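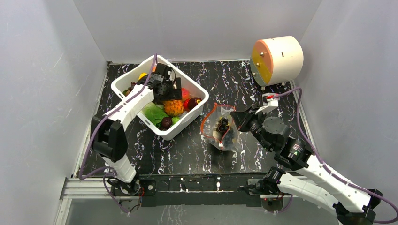
In Defense of the Bin

By Lotte Dijkstra
23/04/2026

I grew up in a house where the produce lived together. Onions got their own basket because onions are antisocial, but everything else went into one tub on the counter, and you ate from the top down. What was at the bottom you found out about in July.

A white plastic bin with a pineapple in the middle and lettuce spread out beside it still looks to me like a household in good order. I know this is no longer the accepted view. The accepted view is that every item should be sorted, bagged, sealed and labeled before it is allowed to spend the night anywhere, and that a person who puts a pineapple on top of a plum has given up on life.

My neighbor Iwona Tokarz went over to the bags two years ago. She bought a starter set from Kavanagh, the kitchen store on our corner, and then a second set to cover what the starter set had started. She now owns 109 bags in 3 sizes. I know the number because she told me, with pride, while I was trying to borrow a lemon. The lemon was in a bag. The bag was in a box of bags.

I don't dispute that it works. Her celery is stiffer than mine and will probably outlive me. What I object to is the clerical side of it. A bin asks nothing of you when you come home with two heavy sacks and a phone ringing in your coat. You tip things in and walk away. The bag wants to be opened at the correct end, loaded, flattened, pinched shut and run along with a thumb, and then it hands you paperwork.
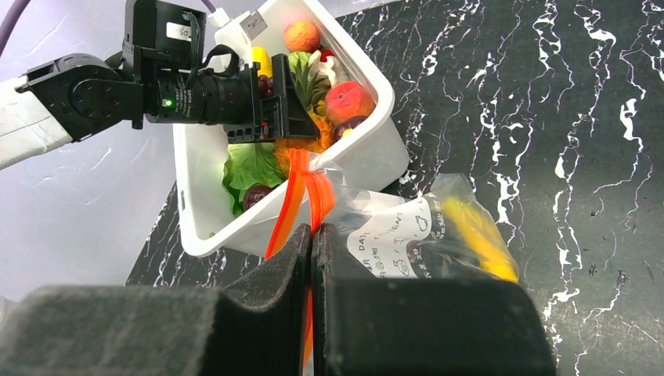 Food & Home

The paperwork is the label. A good zip bag now has a printed panel with the word DATE on it, plus a few little line drawings for encouragement. I have filled in such a panel exactly once. I wrote the date in ballpoint, which came off on my sleeve, and for the rest of the week my sleeve was fresher than the zucchini.

And what are you supposed to put under contents? The plastic is clear. If there is something long and yellow lying in the corner of the bag, I can see that it is long and yellow, and I'll take it from there. Labels make sense for soup, which looks like every other soup once it is frozen. Fruit has been identifying itself for a very long time.

I will concede the orange edging. A bright strip along the opening does tell you where the opening is, and at six in the morning I need telling – my own plain bags have been opened at the bottom more than once, with scissors.

Iwona thinks I should try it for a month before I write about it. She has offered me a dozen of the medium ones. I took them, and they are in the bin, under the peaches.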